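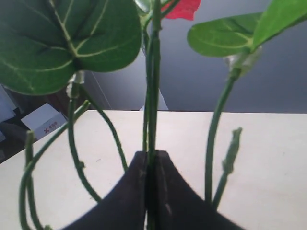
Unit 4. Greenery in Shared Interiors

Course: Interior Planning for Public Buildings
Instructor: Yaryna Romaniuk
Reading for this unit: course reader, chapter on plants and upkeep

4.1 Scope

This unit covers the choice between living and artificial plants in lobbies, waiting rooms and corridors. Outdoor planting is treated in Unit 7 and will not be examined here.

4.2 Living plants

A living plant requires light, water and a named person responsible for both. Students should record the direction of the nearest window before proposing any species. Where daylight is weak, the plan must either include a grow light or leave the position unplanted.

4.3 Artificial plants

Artificial stems may be used in rooms without windows and in places that staff cannot reach easily. They collect dust and should be entered in the cleaning schedule. Fire rating must be confirmed in writing by the supplier – a verbal assurance is not accepted in coursework.

4.4 Case: the Skiltholm building

The Skiltholm offices have a floor area of 3,000 square meters over four levels. The first planting plan, prepared in October, called for 100 living plants. The revised plan kept living plants on the two upper levels only and placed artificial ones in the lower corridors. Students should compare the yearly upkeep in both plans, using the cost sheet in the reader.

4.5 Assignment

Prepare a planting plan for one corridor of your choice. The written part should not exceed 700 words. Include a floor sketch to scale, a list of plants and a cleaning or watering schedule. Plans are due on Mon 29 March, in Room 451 – late work requires prior approval from Solomiia Demchenko.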